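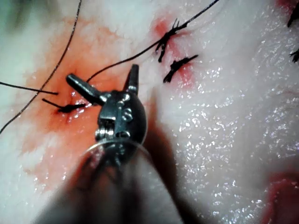 Định Lò kept the ferry office at Rovley for the last winter it was open. The pay was low and the heater worked when it wanted to. He had a desk, a phone, a tide table and a drawer of unsold tickets.

In October a woman came in with a brown suitcase and asked for the boat to Bakico.

"There's one at ten past four," he said. "If the wind drops."

"And if it doesn't?"

"Then tomorrow."

She sat on the bench under the map and put the suitcase across her knees. He went back to his ledger. The company wanted every fare since spring copied into a new book, 3000 lines of it, and he had reached the middle of June.

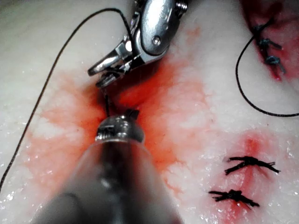 At two the phone rang. It was Quan, the deckhand, calling from the other side. The wind was up there too, and the captain had gone home for lunch and might not come back out.

"Tell him there's a passenger," Định Lò said.

"One?"

"One."

Quan said he would tell him, but he didn't sound hopeful.

The woman had heard. She asked what a ticket cost and he said 44, and she counted it out on the desk in small bills. He told her to wait until they knew. She said she would sooner have it in her hand. He tore one from the roll and stamped it.

"My brother has a house there," she said. "He wrote that I could have the back room until I found something."

"Which house?"

"The Kivov place. Green door."

He knew it. He had painted that door himself one summer, when he was nineteen and took any work he could get. He told her the back room got the sun in the morning and that the window stuck.

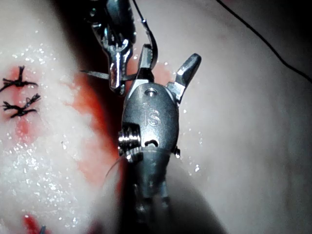 By half past three the flag on the pier had gone slack. He walked out to look at the water, and when he came in again she was standing with her coat buttoned.

The boat came in at twenty past four. Quan threw the line and Định Lò caught it and made it fast. The captain stayed in the wheelhouse and didn't wave.

"Push up on the left side," Định Lò told her at the gangway. "The window. Then it opens."

She nodded and went aboard. He let the line go, went back inside and wrote her fare in the old book, and then in the new one, under June, where it didn't belong. He crossed it out and put the kettle on.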